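Trirnumum Forums > Working Life > Robots and automation at work

mosch_pit
So they've finally done it at our place. I'm at Surkden, the returns side (books, bedding, all the bits people change their minds about), and since February half my shift has been spent showing a machine how to do my job. You hold this gripper thing and pick stuff up and put it down, and the software learns from it. 403 goes so far on my login and they want 1000! My wrists are killing me and I've started reaching for my tea like a crab.

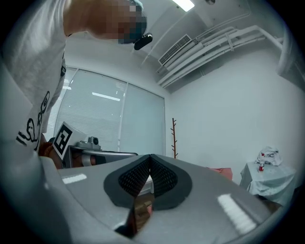

Anyway, same hourly rate as the shelves, which is what gets me. Supervisor says it's "light duties". Anyone else had this, and did you get anything extra for it?

Silviu Bogdan
We had it at Prumton. 14 of us started on it and they moved us to a separate grade after a lot of moaning. Ask for the job description in writing, because ours still said "picker" and that was the whole argument won.

kettle_on_19
You're training your own replacement and asking if there's a bonus, mate. I'd have handed it straight back.

Phúc Dương
Bit harsh. I did two months of it and quite liked it, got me out of the cold end of the building. Nobody at ours has gone yet. What did change is the breaks, they used to be whenever you'd cleared a cage and now it's all timed to the recordings.

kettle_on_19
"Yet" is doing a lot of work there.

mosch_pit
Handing it back wasn't really on offer, kettle, I've got rent! Phúc, same with the breaks, I hardly see the others now and I miss the chat more than I thought I would. Books are the worst for me. The big hardbacks want to twist out if you don't get them square.
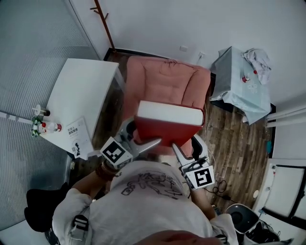 Big red book in the gripper

Silviu Bogdan
Hold your elbows in and swap hands on the heavy ones. And get the wrists written down somewhere official, even if it's only an email.

Phúc Dương
Seconded. Ours went from four hours at a stretch to two once people put it in writing.

kettle_on_19
Fair enough on the rent. Still wouldn't do it for shelf money though. Is Moschos the agency you're through? They were useless when I asked about grades.

mosch_pit
Yep, Moschos. Emailing them tonight, will report back.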